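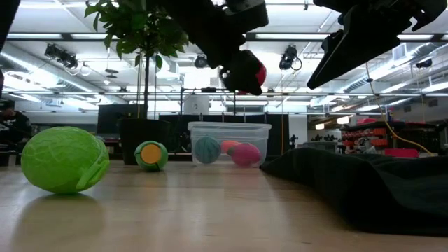

March, batch 16, notebook copy

Started the second round of dye tests on the Falletti wool. The first round came out streaky at the heel end of every skein and I want to know if that is the wool or me.

Scoured all the skeins together this time, plain soap, long soak, no stirring. Rinsed until the water ran clear. Joanne Hulme thinks the spinning oil on this lot is heavier than on the Yu wool we used over the winter, and the first rinse water did look milky, so she may be right.

Mordant: alum at 8 percent of dry weight with cream of tartar at 5. Brought up slowly, held below a simmer for an hour, left in the pot overnight with the lid on. I wrote 6 percent tartar on the pot label by mistake. The label is wrong, the scale sheet is right.

Dry weight of the whole lot was 1162 grams before scouring. Forgot to weigh again after. Do that next time, before the mordant goes in.

Weld bath this morning. Chopped the tops finer than last time and strained through the old pillowcase. Added a pinch of chalk because the tap water here is soft. Color went from dull straw to a proper yellow within a few minutes of the chalk going in. Skeins in at 10:20, out at 11:30. Hung on the north rail away from the heater. 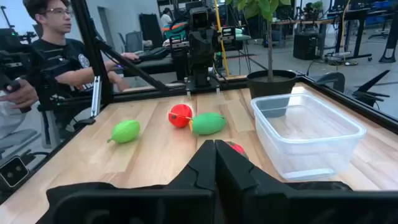 Does the chalk need to go in before the wool?
It goes in before, dissolved in a cup of warm water first. Dry chalk tipped onto wet skeins leaves pale spots that don't rinse out.

Madder next. Jordan Dunmore has the Tredora thermometer, need it back before I start. The madder has to stay under 160 F or it browns, and the Geltoneo hot plate overshoots badly on the low setting. Last month it climbed well past the mark while I was on the phone and that whole pot went to brick. Used it for edging in the end.

Plan is two skeins in fresh madder, two in the leftover bath after that, and one weld skein overdipped to see what kind of orange we get. Tie tags with cotton string. The nylon ties slipped off in the rinse and I spent half an afternoon matching skeins to notes.

Streaking, so far: can't see any on the wet weld skeins, but wet wool hides a lot — check again once dry, in daylight, by the back door.

Still to do: order alum, wash the pillowcase, ask Joanne for her rinse notes.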